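Forkell Sheet Goods — Gallery: Brushed Stainless Panels

Thu 28 May

This page collects notes and views of the small stainless panels we stock and fold at the Flundcombe shop. Most of them go out as splash guards, shelf liners and cover plates. The finish is a standard brushed one, with the grain running the long way unless the order says otherwise. Panels are sold flat or with one folded lip.

Color on a screen is a poor guide to stainless. The same panel can look almost white under a bench lamp and dark gray a foot away. Order a sample chip if the match matters. Chips ship in packs of 4.

Lip options

The folded lip is the part we get the most questions about. It stiffens the edge and lets the panel hook over a counter, a frame rail or a shelf front. Standard lips are folded down. Lips folded up are made to order and take 9 working days.

The crease is made in one pass on the Caron brake. Brush lines carry across the fold, though they tend to show less on the lip itself. A slight brightening along the top of the crease is normal and does not mean the finish has been worn through.

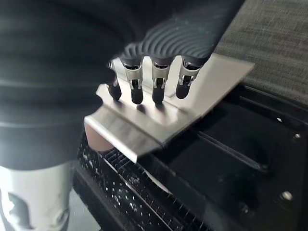

Brushed stainless panel with folded lip. The lip turns down at the near edge and catches the light along its top.

Reflections on a brushed face are soft. Objects close to the metal show up as short dark marks with blurred edges, and they fade quickly with distance. Buyers who want a clear reflection should look at the mirror finish on the Nisov page — it costs more and shows every fingerprint.

Handling

Panels ship with a protective film on the face side. Leave the film on during fitting and peel it from one corner, keeping the pull low and slow. Film left on past November of the year of purchase may leave glue behind. Remove the glue with warm soapy water first, then with rubbing alcohol if any is left.

Cut edges are deburred at the shop but should still be treated as sharp. Wear gloves when lifting a panel by its flat sides. Carry lipped panels with the lip up and away from the leg.

Do not use steel wool. It leaves small bits of plain steel in the grain, and these rust. A nylon pad is fine. Always rub with the grain, never across it.

Stock

Flat panels: 11 sizes, all on the shelf.
Panels with one lip, folded down: same sizes, cut and folded in batches.
Panels with two lips: by quote only.
Longest panel we can fold in one piece: 2,000 mm.

Orders over the fold limit are made in two pieces with a butt joint. We do not weld or polish joints at Flundcombe. Joint strips are listed separately under Trim.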